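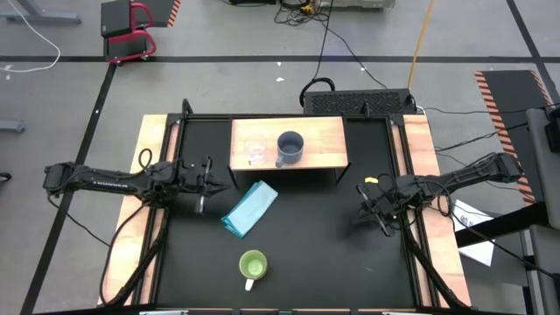

Ticket opened Thursday. Product: Notari bench shelf, small size, light top. Problem: the shelf rocks when a cup is set down near the left end, and the feet slide on the table. We bought it to keep drinkware up off a black tabletop. The glass tumbler and the slate-gray mug go on the shelf, and the green mug with the white handle stays down on the table, nearer the front. The folded light blue cloth lies in front of the shelf, and it has to stay clear of the feet or they ride up on the edge of it.

What I have tried so far:

Tightened all four legs by hand. No change.

Turned the shelf end for end. The rocking moved to the right, so I think it's the shelf and not the table.

Wiped the tabletop and the bottoms of the feet with plain water and let them dry for 5 minutes. It slid less for a day, then the same as before.
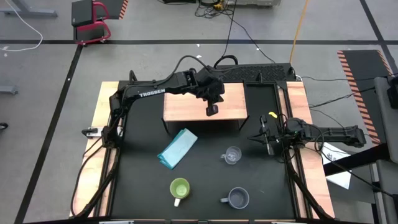
Put a Dukow felt pad under the short leg. That took out most of the rocking but made the sliding worse. Took it off again. I also weighed what goes on the shelf. The tumbler is 155 grams and the mug is over 200, so neither should be too much for it. The sheet in the box doesn't list a load limit.

Main question: are the feet supposed to be adjustable? I can turn one of them a little and the others don't move at all. Order came through Gebreyes in August and I still have the packing slip.

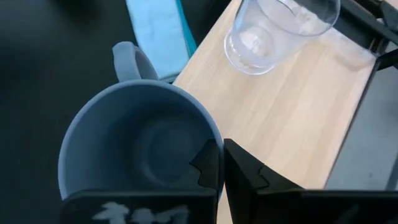
Notari Support: Yes, all four feet adjust. They can be stiff when new. Take everything off, turn the shelf upside down on a towel, and hold the leg still while you turn the foot counterclockwise. Don't use felt on a smooth top. We can send rubber caps, size 8, at no charge. Please confirm the shipping address.

Update: three feet turn now, one is still stuck. Rocking is down to almost nothing. Address confirmed, waiting on the caps. Please leave the ticket open.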